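Leave the Counter Alone

Every few years the place where I live decides that its kitchens are out of date. It starts with one household, then the contractor's van is parked on the street for a month, and by November three more families are getting quotes. I have been through this twice as a tenant and once as an owner, and my view after all of it is that most people who replace a working kitchen should keep their money.

I don't mean kitchens that leak, or where the wiring is bad. Fix those. I mean kitchens where the drawers open, the oven heats, the sink drains, and the owner is tired of looking at them.

When my husband and I bought our house on Bunditz Road, the agent walked us through the rooms and stopped at the kitchen. She said we would of course want to redo it. We hadn't said anything of the kind. The cabinets were 16 years old and the doors closed. She gave us the card of a firm called Murex, and Murex sent a man who measured for an hour and mailed us a quote that was more than I earned in five months. The disposal fee alone was $1,261. That line was for taking away things that worked.

We kept the kitchen. I changed the handles and had one hinge replaced. I still cook there every day and I can't think of a meal that would have been better with different doors.

The usual argument on the other side is resale. You will get it back when you sell, people say. Maybe you will get some of it back. But the buyer who pays extra for your new kitchen is paying for your taste, and very often has a different one. Everaldo Marinho, who has painted houses in this county for most of his life and painted ours, told me he has seen a kitchen go into a dumpster two years after it went in. The new owners wanted it darker.

Stone is the part of this that bothers me most. A stone counter will outlast whoever pays for it. It was cut out of the ground, hauled a long way, polished and fitted to one particular room. When the room changes shape, the slab almost never fits the next one, so it gets broken up and carried out. Gray speckled counters are now the ones people apologize for when you come to visit. They were what everyone asked for when they were put in.

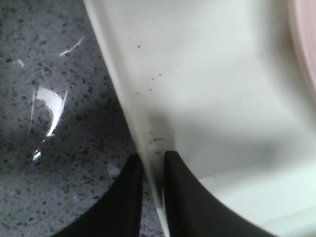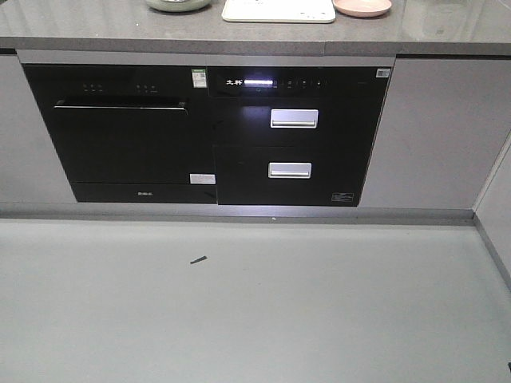

My neighbor Aušra Eglītis disagrees with me, and she has a fair point. She spent years in a kitchen where she had to kneel to reach the pots, and her knees are bad. She had the lower cupboards taken out and deep drawers put in by Ison, a small shop two towns over. The job was quick. They left the counter where it was and built under it. I have no quarrel with that. She could say in one sentence what was wrong before, and afterward it was fixed.

That is the test I would suggest. Before you call anyone, write down what you can't do in your kitchen now. If the list says you can't reach the pots, or there is no place to set down a hot pan, you have a job for a carpenter, and it may be a small one. If the list says the color is tired, you have a job for a painter, or no job at all.

I would also like to see the trade make small jobs easier to get. I called four firms about our hinge. Two didn't call back and one told me they only did full kitchens. The fourth, Ebrahimi Cabinet Repair, came out, charged me for half an hour and left. Firms like that are hard to find. They don't have showrooms, and you can't put a hinge in a magazine.

Aušra says I would change my mind if my oven died. I would buy an oven.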